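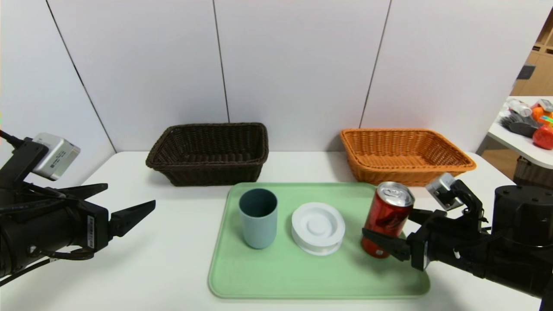 Betura Releases Nimholm 7, Two-Arm Planning Software That Has Finally Learned to Wait Its Turn

New version replans in mid-task, keeps one arm out of the other's way and writes down its reasons in ordinary English

DIDMONT, July. Betura today released Nimholm 7, the latest version of its task planning software for robots with two arms. It goes out to all current license holders at no extra charge, and to everyone else at the usual one.

Nimholm sits between the part of a robot system that recognizes things and the part that moves the motors. It takes a list of objects and a list of places they ought to end up, and decides which arm picks up what, in which order, and by what route. People do this while thinking about lunch. Software has found it harder, and earlier versions of Nimholm were known among their users for a certain amount of standing around.

The standing around had a cause. Up to version 6, the planner worked out a complete sequence for both arms before either one moved. If a cup turned out to be a finger's width from where it was supposed to be, the sequence was thrown away and a new one was computed from scratch, with both arms holding still until it was ready. On a tidy table this was fine. Customers, the company has learned over the years, don't keep tidy tables, or they wouldn't be buying the software.

Version 7 plans in short stretches. Each arm gets its next move and a provisional idea of the one after that, and the plan is checked again every 84 milliseconds against what the cameras report. When something has shifted, only the affected stretch is redone. The other arm carries on if it has anything useful to do and stays put if it doesn't.

Staying put received a good deal of engineering attention. In version 6, an idle arm was sent back to its home position after every move, a policy that looked neat and used up time. In version 7 an idle arm parks where it is most likely to be needed next, provided that spot is outside the space its partner has reserved. The reservation system is new and is the largest single change in the release. An arm claims the volume it is about to pass through, uses it and gives it back. Two arms that want the same volume are ranked by which of them is holding something.

"We spent four months on a rule that most people pick up in kindergarten," the Nimholm development team said in a joint statement. "We would like it noted that kindergarten takes a whole year."

The team's standard exercise at the Didmont lab is clearing a tray. Small household items are set out on it, baskets stand behind it, and the planner is told which item belongs in which basket. The arms and the cameras are the same ones used for version 6, so that any improvement can be blamed on the software. 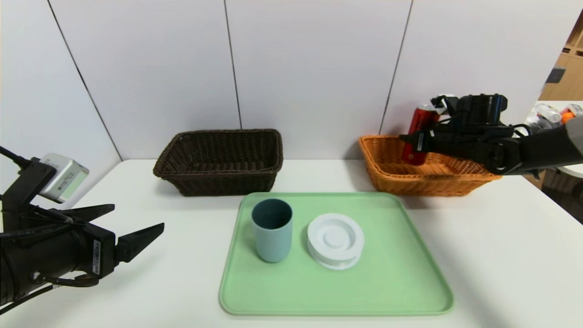 A drinks can reaches the right-hand basket during tray clearing with Nimholm 7. The cup and the white round piece share the tray.

For this release the exercise was run 1740 times, with the items and their starting positions changed between runs. Nimholm 7 needed a full replan in 84 of them. The version 6 figure for the same set of layouts will not be published, out of respect for version 6, which did its best and is still supported through the end of its license term.

The basket is a harder target than it sounds. An open basket has a rim, and a rim is a thing to hit. Previous versions treated a container as a solid box with an imaginary opening on top, and released whatever they were carrying from a cautious height above it. Soft goods didn't mind. Customers with anything else wrote in. Nimholm 7 models the inside of a container as space the gripper is allowed to enter, works out how far down it can go before the fingers or the wrist get too near the sides, and lets go there. Flared sides are supported. So are containers with handles, as long as the handles are declared in the setup file, and the planner will complain at some length if they aren't.

Wrist cameras get a bigger say as well. In version 6 the overhead or head-mounted view was the final authority on where things were, and the wrist view was consulted only in the last moments before a grasp. This gave the planner a fine view of the tops of things and a vague notion of everything else, particularly whatever the arm itself was blocking. Version 7 merges the views as they arrive and keeps a confidence score for each object's edges. An object seen well by one camera and badly by another is believed in proportion.
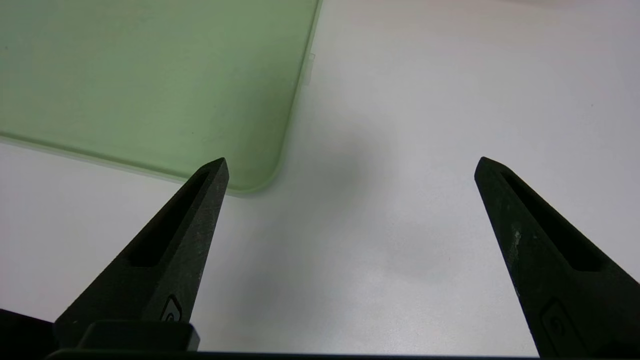 Translucent plastic was the most frequent source of complaints under the old arrangement, with 400 support tickets over the life of version 6, a fair number of them in capital letters. A see-through edge against a pale surface could drift in the planner's estimate from one moment to the next, and the planner, trusting soul that it was, would plan around each new position as though somebody had moved it. The new version holds an edge where it last saw it clearly and asks for better evidence before changing its mind. It can also ask for a second look, in which an idle arm is sent to bring its camera closer while its partner gets on with the work. Users can turn the second look off. A few early testers did, and then turned it back on.

Explanations in everyday words

Nimholm 7 ships together with Poduval, a log viewer that was built for the development team's own use and escaped. Poduval plays back a session on a timeline, one lane to each arm, and attaches a short sentence to every decision. Typical entries include "left arm waiting, right arm is carrying," "grasp moved lower, upper part hidden from wrist camera," and "no plan found, target container missing from setup file."

The wording took some arguing. An early build reported problems by number, and the numbers had to be looked up in a document, and the document was wrong in places. A later build was friendlier and apologized before every error, and testers asked for the numbers back. The released version states what happened and stops there.

Poduval can also run a recorded session again with different settings and show where the two plans part ways. This makes it possible to find out whether a change would have helped without tying up a robot for the afternoon. Recordings made with version 6 can be opened, although they contain long passages in which both lanes read "computing."

What it doesn't do

Betura's previous release announcement led to a number of inquiries that the sales team would prefer not to repeat, so the following is offered in a spirit of openness.

Nimholm 7 does not recognize objects. It has to be connected to a recognition system, and it will believe what that system says. If it is told a soda can is a coffee mug, it will look for the handle.

It does not decide where things belong. The assignments come from the user or from another program. Requests for a "common sense" setting have been read with interest and filed.

It does not fold laundry. It does not support three arms, though the reservation system has been written so that a third could be added one day, should anyone on the team feel strong enough. Handing an object from one arm to the other is included as a preview feature, switched off by default, and the manual devotes several pages to why it might be left that way for now.

Moving up from version 6

Existing setup files will load in version 7 after conversion, and a converter is included. It handles cells, arms, cameras and containers. It does not handle custom home positions, which are imported as suggestions and may be ignored by the planner once it has formed its own opinion of where an arm should wait. Sites that need an arm to return to a fixed position, for safety or any other reason, should mark that position as required. The change is described on the first page of the upgrade notes, in bold, following an internal trial in which it was described on page 31.

Safety limits on speed, force and reach remain the job of the robot controller and are not altered by the upgrade. Nimholm plans within the limits it is given and has no means of asking for more.

The installer needs 7 gigabytes of free disk space, most of which is taken up by sample sessions. These can be deleted. The software runs on the same computers as version 6, and the team suggests trying it on the old hardware before letting anyone in purchasing hear that there is a new version.

Availability

Nimholm 7 and Poduval are available now from Betura's customer download page. Sites with a current license will find the new version listed under the old one, where it will stay until the page is redesigned. Evaluation copies run for the full length of the trial period with no features removed, including the ones in preview.

Demonstrations of tray clearing at the Didmont lab can be booked through the sales desk. Visitors are welcome to bring small items of their own for the tray, provided they are dry, unbreakable and not alive.

About Betura

Betura develops planning and diagnostic software for two-arm robots. Its products are Nimholm, a task planner, and Poduval, which explains what Nimholm was thinking. The company is based in Didmont.

Press contact: Betura press desk, Didmont. Inquiries are answered in the order received, by people, one at a time.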